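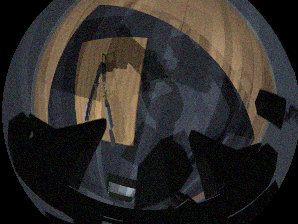
Uma manhã na fábrica de papel de Hostetside

Tempo de leitura: 2 minutos

Cheguei a Hostetside em outubro, num comboio quase vazio, com um caderno novo que me pareceu demasiado bonito para levar a uma fábrica de papel. A Bikora abre as suas portas ao público duas vezes por ano. É preciso escrever com antecedência, e a resposta ao meu pedido veio num cartão feito por eles, grosso e um pouco áspero, que ainda guardo.

Quem nos recebeu foi Beverley Pomare, responsável pelas visitas. Ela fala devagar e espera sempre que o grupo termine de olhar antes de continuar, o que agradeci muito, pois o meu ouvido precisa de tempo. Começámos pelo armazém dos trapos de algodão. Eu imaginava que o papel de boa qualidade vinha todo da madeira. Beverley explicou que a linha Khurana, destinada a aguarelas, é feita apenas de algodão e que a folha mais pesada tem 623 gramas por metro quadrado. Deixou-nos dobrar uma amostra. Não consegui fazer um vinco direito.

Depois passámos à sala da pasta, onde o barulho é tão forte que as explicações ficam para o corredor. Cheira a pano molhado e a cola. A máquina mais antiga ainda em serviço chama-se Stoker, e os operários dizem o nome como se fosse de um colega difícil. Quando está bem afinada, produz 200 folhas por hora. Na manhã da visita esteve parada bastante tempo por causa de um feltro gasto, e vimos dois homens trocá-lo com muita paciência.

A parte que mais me agradou foi a secagem, no andar de cima, com as janelas de ripas que se abrem segundo o vento. As folhas ficam penduradas e mexem-se um pouco quando alguém passa.

A visita acabou na loja, ao meio-dia. Os preços são altos, mas há uma caixa com folhas defeituosas, vendidas ao peso. Comprei um maço pequeno. Para quem quiser ir: levem calçado fechado, pois no interior o chão escorrega, e confirmem o comboio de regresso, porque à tarde há poucos.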